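Fastidau Leader-Follower Arm Kit: Four Weeks of Moving One Block
Review by Assunta Lo Presti

The Fastidau kit promises that you can teach a small robot arm by showing it what to do. I have now done the showing 300 times, and I have opinions.

You get the parts for two arms. One is the follower, which does the work. The other is the leader, which you hold and bend like a desk lamp while the follower copies you. You record a stack of these puppet shows, train on them overnight, and in the morning the follower has a go by itself.

Assembly took me most of a Sunday. The manual is fine up to the wrist, where it skips a step and shows you a photo of a finished wrist, as if to say well done. Label your servo cables before you close anything up. I did not, and spent an hour on a joint that believed left was right.

My task was a block and a box. Pick up the one, put it in the other. A toddler gets this in an afternoon and then moves on to putting things in the toilet. I recorded 100 demonstrations over the first few evenings and got an arm that went confidently to the place where the block usually was. If the block was somewhere else, too bad for the block.

The fault was mine. I had been setting it down in nearly the same spot every time and swooping in from the same side. For the second and third hundred I moved it all over the table, slowed down, and stopped correcting my grip at the last second, a habit the arm had picked up and turned into a nervous twitch. After that it scored 28 successes in a row before it got one wrong, and I was absurdly proud.

What I like: the leader arm is light, the lag is too small to bother me, and throwing out a bad take needs only one key. The recording software, Hurnatetti, saves after every take, so a crash costs you one block and some language.

What I don't: the leader's trigger is stiff, and by take 60 or so your index finger files a complaint. The clamps are useless on a thick table. Replacement gears come only from Vikondale, in packs of 4, when you will always need one. I also tried the cheaper Gautam leader handle, which has a softer trigger but drifts at the elbow. I went back to the stiff one.

Would I buy it again? Yes, if you want to learn how teaching by hand works and have the patience for it. If you just want a block in a box, I can recommend your own arm - mine came preassembled. 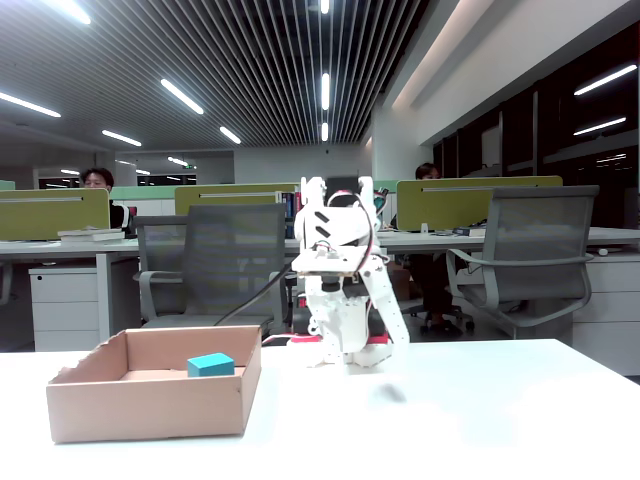
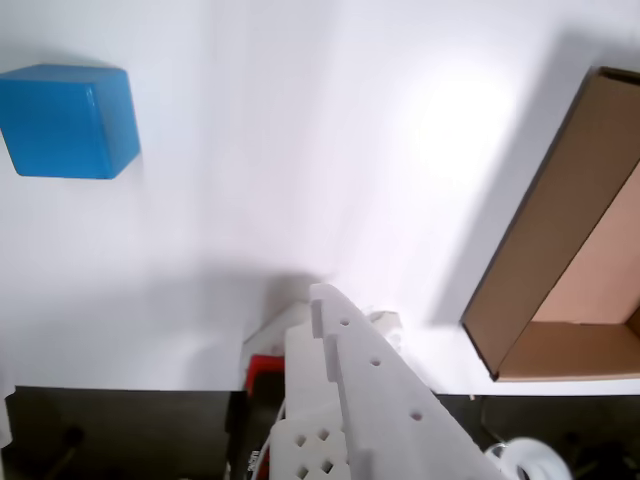
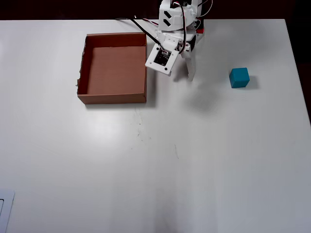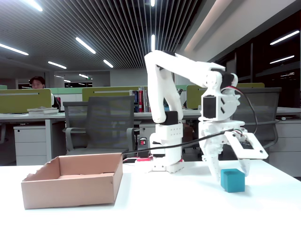
The block-and-box task. Block in the box in the first photo, out on the table in the other three.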